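About Gagnon Street Language School

We teach languages to grown-ups, in small groups, in the evenings and at lunchtime, and we have a wonderful time doing it.
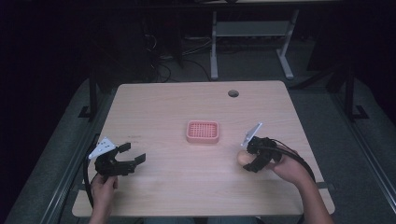 The school began with one Spanish class and one borrowed whiteboard. Olaia Prieto had been teaching beginners at her kitchen table, and when the table ran out of chairs she rented the front room above the old Broven shoe store and put a card in the window. Ten people came to the first class. Two of them are still with us, now reading novels in the advanced group and arguing cheerfully about the endings.

Fedir Holovko joined the next year to teach Ukrainian, and brought with him a huge collection of folk songs and the firm belief that adults should sing in class. (They should! Even the ones who tell us at sign-up that they absolutely won't.) Portuguese, French and Basque came after that, and last April we added a beginners' course in Polish that filled up faster than anything we have ever offered.

What our classes are like

You will be talking in the first five minutes. We start every beginner course with names, greetings and ordering something to eat, and you'll say all of it out loud to a real person before you see a word of it written down. Grammar comes along in the second or third week, once you have some sentences of your own to hang it on. Our teachers love grammar, by the way, and will happily stay after class to talk about the subjunctive for as long as you can stand it.

Groups have a limit of 10 students. We have been asked many times to squeeze in one more, and we always say no, even when it's a friend. With 10 people everybody gets a turn, and the teacher can hear who is still swallowing their vowels.

Evening classes run from 6:30 to 8:00. The lunch classes are 45 minutes and you are welcome to eat during them - Olaia's lunch group has built up an impressive vocabulary for sandwiches. Each course lasts 12 weeks, with a break in the middle so people can catch up on the listening homework or just have a rest from us.

Who comes here

All sorts of people. We have nurses who want to talk with their patients, grandparents getting ready to meet a new in-law, a couple of bus drivers, a retired surveyor who is on his fourth language, and a good number of people who took French in high school and have felt bad about it ever since. Our oldest student is 84 and started Portuguese from zero. She had a pen pal near Coimbra in her twenties and wanted to write back in the right language at last. She now corrects our handouts.

Last year 426 students took at least one course. Many of them took two, and a few signed up for everything Fedir teaches, including the choir.

The choir and the library

The choir deserves its own paragraph. It meets once a month in the big room, it sings in whatever languages the members are learning, and no one has to audition. We give one concert in the spring and one in December, and the December one usually ends with the whole audience learning a round in Basque.

Our lending library is on the second floor, past the coffee machine. It holds 1,854 books, from picture books to some very thick crime novels, and nearly all of them were given to us by students. You can borrow three at a time and keep them for a month. If you love one, write a line inside the back cover for the next reader. Some of the older books have a whole column of these notes, and watching the handwriting get more confident from one title to the next is one of the nicest things about working here.

Our teachers

All of our teachers grew up with the language they teach or have lived in it for many years, and every one of them is learning another language at the school right now. Olaia is in the Polish beginners' group and does her homework on the train. Fedir is taking Basque with Olaia, who marks his tests strictly. Being a student again reminds us what it's like to reach for a word and find nothing there, and it makes us more patient on the other side of the desk.

We pay teachers for their planning time as well as their teaching time. It's part of why they stay.

Placement and visiting

If you already know some of the language, come in for a short chat with a teacher and we'll find you the right group. It takes 15 minutes and there's no written test. If the group turns out too easy or too hard, you can switch during the first two weeks without paying anything extra.

You can also sit in on a class before you sign up. Just call the office or stop by any afternoon after 2:00. The entrance is the green door on Gagnon Street, next to the bakery, and the stairs are on the left. There is an elevator at the back of the building too - ring the lower bell and we'll come down and let you in.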